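Four Nights With the New Chantharasri Record

30 September 2026
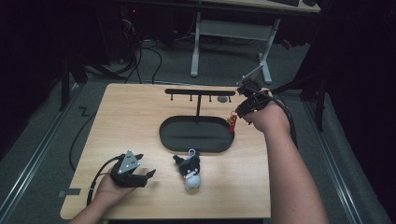 I was not going to write about the new Chantharasri album this week. I had a half-finished post about tape hiss sitting in my drafts, and I meant to be a grown-up and finish it. Then I put on "Urkavach" while making dinner, burned the onions, and started the whole thing over from the top. It's that kind of record! The opening track is basically one organ chord that leans a little to the left for 19 minutes, and there's so much space around it that you start noticing plain things in your own house. It's music for a pale wood table with next to nothing on it, maybe a little black stand with four hooks and not one thing hanging from them. I don't mean that as a put-down, I could listen to that table all day.

Some background for anybody who wandered in from the synth swap page. Chantharasri used to be one third of Zelport, who made two loud, kind of goofy dance-pop albums and then stopped answering emails. I saw them play a bowling alley once and lost my voice. So when the first solo tape came out and it was all bells and room noise, a lot of us figured it was a phase, or a contract thing. Five releases later I think we can let that go.

"Urkavach" came out on Brusix, the same tiny label that did the harmonium reissues I wouldn't shut up about last winter. They pressed 453 copies on vinyl. Mine is number 19, which I have shown to everyone who has come through my door, including the guy who fixed the dishwasher (he was polite about it).

Side two is where I fell hard. There's a piece called "Second Kitchen" with a voice in it, very low, humming more than singing, and about halfway through the old Zelport drum machine sneaks in. Same sound! That dumb cardboard kick! Only now it's slowed way down and it lands like somebody setting down a suitcase in the next room. I got a little teary, which I blame on the onions.

My one gripe is the closer. It fades out just when the low strings show up, and I wanted a lot more of those strings. Also the download version has the gaps in the wrong places, so if you can, go with the record, or at least turn crossfade off before you start.

There's a short tour in October and the nearest date is a three-hour drive for me. I've already put gas in the car. Tape hiss post next time, I swear.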